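Talk notes — small labels, June session

Open w/ the Brirneo demo, 2 min, no intro. Let it ring out. THEN say hello.

Stistirar — doom band, two members, two tapes. Got signed off the second one. Play the riff if the sound guy is awake.

Point here: tape trading never went away, just moved. Ask who still buys casettes. Wait for hands.

Motar Records — how they press. Short runs, hand numbered, sold at shows first. Mail order after. Skip the vinyl delay rant unless people look lively

Adebisi split LP — the cover argument, logo nobody could read, label put it out anyway. Sold out by the second show.

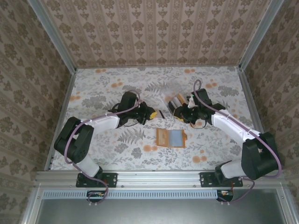 Next — money. Keep it quick. Bands get copies insted of cash, most are fine with that, some aren't. Say so.

Close on the Motar reissue, side B. Questions while it plays — not too loud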